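**Bolitz hand-held grippers, pair: review after a first quarter of use**

We put these in the January budget, and I've been itching to write about them ever since. Short version – I'd buy them again tomorrow!

Zastine quoted us $2,000 for the pair, with a case and a box of spare fingertip pads. Josphat Khaemba, who runs our equipment budget, had set aside more than that for a single arm, so he was easy to win over. We spent part of what was left on table props and the rest on Wubshet storage, which fills up faster than you'd think (plan for that early).

What I love is how quickly people get going. Our newest operator was sorting snacks within 30 minutes of opening the case, and she picked the slippery packets on purpose. Foil and crinkly plastic are my favorite test for any gripper, and the soft blue pads are a big part of why I like this one. Two people can work the same pile, too, as long as the table is deep enough and they talk to each other.

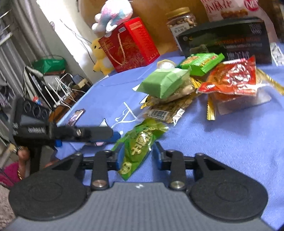
## What to budget for

- **Pads.** We've gone through 2 sets. Order extras with the tools, as shipping on a small order cost us $77.
- **Screws.** Check the pivots every week and keep a driver in the case.
- **Table space.** Buy a bigger table than you planned, and a cloth you can wash.
- **Training time.** One afternoon per person was plenty for us.

My one gripe is weight. After a long session your wrist knows it, and the Zelleleck model we tried was lighter – but its grip felt vague to me and it cost more. We're asking for a second pair in the next round.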